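Plutimura Players' Board
Home | News | Forums | Guides | Archive | Members | Search

Forums > Kadeck series > General discussion

Thread: Save points in Kadeck: Lower Halls. Should the patch have changed them?

Print this thread | E-mail this thread

saltmarsh_reader
Member

I should like to invite considered views on the May patch for Kadeck: Lower Halls, and in particular on the decision to place a second save room in the Cistern. Members will recall that the original release offered one save room at the entrance and a second only after the Bell Warden. The patch adds another directly outside the Warden's door.

My own position is that the change was a mistake. The walk from the entrance to the Warden was the best stretch of level design in the game. It asked the player to decide how many flasks to spend on the eels, whether to risk the upper ledge, and whether the 40 shards behind the false wall were worth the damage taken in reaching them. With a save room at the door, none of these decisions carries any weight.

I would be grateful if replies could be confined to the Cistern. There is a separate thread for the map screen.

Orrery
Member

I must respectfully disagree with the opening post. The walk was good on the first attempt and acceptable on the second. By the sixth attempt it was a delay. A player who has reached the Warden's door has already shown that he or she can reach it, and the game gains nothing by asking for proof again.

It should also be noted that the new room is optional. The door to it is on the left and must be opened by hand. Any member who prefers the original arrangement may walk past it.

saltmarsh_reader
Member

I thank Orrery for the reply, but I cannot accept the argument from choice. A save room that exists alters the level whether or not it is used. The developers also removed two eels from the final corridor to make space for the doorway, and those eels cannot be put back by walking past.

tollgate
Senior member

On a point of fact, the eels were not removed. They were moved to the flooded stair beneath the corridor, where most players will not meet them unless they fall. I have compared both versions and the total for the area is unchanged.

I do agree that the corridor is now too quiet. The music was written to build towards the door, and it now plays over an empty passage.

saltmarsh_reader
Member

I accept the correction regarding the eels and withdraw that part of my post.

Fennimore2
Member

May I ask whether those objecting to the patch have played on the Penitent setting? On that setting the Warden has 600 health and the second phase begins without a pause. I completed it before the patch and have completed it again since. The fight itself was the same difficulty on both occasions. The difference was that the second time I was learning the fight, whereas the first time I was mostly learning to jump over eels.

In my view the Cistern was always two separate tests joined together, and the patch has separated them. I consider this an improvement.
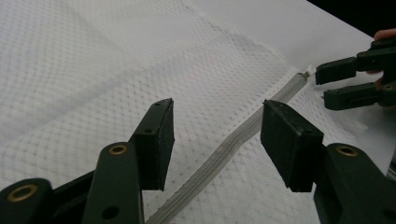
Posted by tollgate, Senior member, 362 posts

I would draw attention to how the same matter was handled in Saengthong, which many members here have played. That game places its save rooms sparingly, but it opens a short cut after each long passage. The player makes the full journey once, pulls the lever, and may then return to the boss in a few seconds. The journey keeps its value and the repeated attempts are not made tedious.

The Cistern already has a suitable place for such a short cut. There is a drained pipe behind the entrance save room which leads nowhere in either version. Had it been connected to the Warden's door, I doubt that this thread would have been necessary.

Orrery
Member

That would have satisfied me entirely. I had assumed that the pipe was meant for the second playable character and had simply been left unfinished.

quillon
New member

Good evening to all. This is my first post, so please excuse me if the point has been raised before.

I bought the game after the patch and have only known the Cistern with the additional room. I did not find it easy. I reached the Warden with one flask remaining, saved, and then discovered that the room does not refill flasks. I was obliged to walk back to the entrance in any case. I would therefore suggest that the decisions described in the opening post still carry some weight, at least for a player of my standard.

saltmarsh_reader
Member

Welcome to the board. I was not aware that the new room does not refill flasks. I had avoided using it on principle. This does change my opinion to a degree, though I would now say that the room is unfair to the newcomer, who is encouraged to save in a poor position and is not warned of it.

Fennimore2
Member

With respect, the opening post complained that the room made the area too easy, and the latest complains that it makes the area too hard. I should be glad to know which objection is being maintained.

saltmarsh_reader
Member

Both may be maintained. It is too easy for those who arrive well supplied and too hard for those who do not. The original design treated every player alike.

Fennimore2
Member

I am afraid I do not find that persuasive, but I note the position.

tollgate
Senior member

Members are reminded to address the game and to leave one another's consistency alone.

For quillon's benefit, there is a flask in the rafters two screens before the door. Stand on the broken pulley, face right and use the rising strike. It was present in the original release and is still there. Should the Warden continue to give trouble, the Killus charm halves the damage from the bell's echo, although it does nothing against the bell itself.

quillon
New member

I am obliged to you. I found the flask, and also fell into the flooded stair on the way, so I can confirm the location of the eels.

Orrery
Member

Would there be support for a joint message to the developers, proposing that the pipe be opened as a short cut and the door room taken out? I am willing to prepare a draft. I would wish it to be made clear that opinion here was divided.

saltmarsh_reader
Member

I would put my name to it, provided that the draft also asks for the eels to be returned to the corridor.

Fennimore2
Member

I would not. I prefer the room as it stands, and ask that this be recorded in the draft.

Page 1 of 1 | Print this thread | E-mail this thread

Related threads
Kadeck: Lower Halls map screen, collected complaints
Penitent setting: order of bosses
Saengthong short cuts and where they lead
Killus charm: does it stack?
The drained pipe and other unfinished passages
Rising strike timing on a keyboard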